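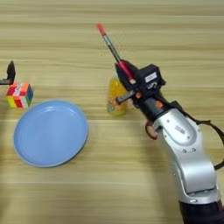
A gripper holds a paintbrush above the worktable, with a plate, a puzzle cube and a bottle also on the surface.

Flitden Council for Skills sets out two-stage plan for buying tabletop robot arms

2 min read
10 shares

Equipment fund will cover servicing and spare parts as well as the purchase price. Suppliers are invited to register before the first order is placed in December.

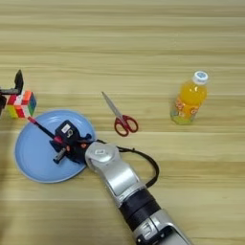
NISOLTHORPE, June 29, 2024

The Flitden Council for Skills today published its equipment plan for the Pitska workshop in Nisolthorpe, where robot arms are to be used for training in the handling of everyday objects such as plates, scissors and drinks bottles.

Under the plan, robot arms and grippers will be bought in two stages. The first order will be placed in December and will equip half of the workshop's 10 benches. The second will follow once the Council has reviewed the running costs of the first.

Each bench has been given a yearly allowance of £1,918 for servicing, replacement gripper fingers and cables. Earlier budgets treated these items as general repairs, and the Council found that this made it difficult to compare one supplier's offer with another's.

Huttunen, the engineering firm appointed to advise on the purchase, has drawn up the technical requirements. Bidders will be asked to price the arm, the gripper, the control unit and the software licence separately. They must also state how long spare parts will remain on sale and what training is included for workshop staff.

Every model put forward will complete 400 hours of bench work at Nisolthorpe before a contract is signed. Thin items, including brushes and rods, form part of the handling tests. Results will be shared with the bidder concerned, and a summary will be published with the award notice.

The Council will consider leasing where the total cost over the life of the agreement is lower than that of purchase. Second-hand equipment will not be accepted in the first stage.

Suppliers wishing to register may request the requirements document from the Council's purchasing office in Flitden. Firms that have already supplied the Pitska workshop must register again.

0 comments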